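Clubs > Robotics > Build Guides > Recording Clothes-Folding Runs

We use cookies to remember your settings. By staying on this page you accept this. OK | Settings

Recording Clothes-Folding Runs With the Hand-Held Gripper

For members of the Ploltville student robotics club, second-semester project

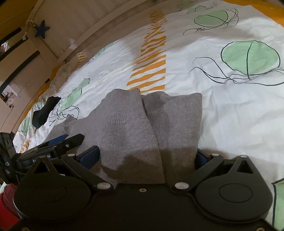
The Prumum project needs each member to record folding runs at home and bring them in to be checked. Your share is 70 runs. They can be done over several evenings and they do not all have to be the same garment. Start with something thick. A grey knit like the one between the finger pads is a good first choice, as it bunches up into folds the pads can close around, and a bed gives you enough flat space to work on. A printed duvet is fine. Leave T-shirts and anything silky until you have finished at least one session.

Before you start

Check the pivot pins on the linkage arms. If one has worked its way out, do not push it back in and carry on. Put the gripper in its case and bring it to the next meeting. Open and close the pads 7 times with nothing between them. Both sides should move together. If one side lags, note it on the sign-out sheet.

Make sure the storage card has room. A full session takes up more than people expect, and in January we lost two evenings of work to full cards.

Recording a run

1. Lay the garment down with the neck away from you. Smooth it with your free hand, then take that hand out of the way.

2. Start the recording and wait two seconds before moving.

3. Bring the gripper in low, pads open, and close on the edge of the sleeve. Pinch a small amount of fabric. If you grab a big handful the fold will come out crooked.

4. Lift only as high as you need to clear the bed. Carry the sleeve across to the middle and open the pads fully before backing away.

5. Do the second sleeve the same way.

6. Take the bottom hem and fold it up to the shoulders. On a heavy sweater you may need two grabs for this. That is allowed.

7. Hold still for two seconds, then stop the recording.

Move at about half the speed you would use with your hands. If you drop the garment, pick it up with the gripper and continue. Keep those runs. If you have to touch the garment with your hand partway through, delete the run and start over.

Between runs, shake the garment out and lay it down at a slightly different angle. Runs that all begin from the same position are not much use to us.

Naming and handing in

Name each folder with your initials, the garment and the run number. Copy everything to the Drinda drive in the club room and leave the originals on the card until Ketsara Chareonsuk has checked them. She signs off each batch on the sheet by the door. The club total stood at 3,841 runs at the last check. The first target was 3,000, so anything from here goes toward the test set.

Grippers go back in the Liapis cabinet, pads open, with the charger in the same case.

Page updated March 12, 2019

Comments (3)

marcus_t
Do socks count toward the 70? I did a bunch before reading this.

Ketsara Chareonsuk
Socks go in a separate folder. Bring them in anyway and I'll look at them, but they don't count toward your share.

jbuild
Step 6 was the hard one for me. Grabbing the hem near one corner and then doing the other corner worked better than going for the middle. My wrist was sore after 20 or so, so take breaks.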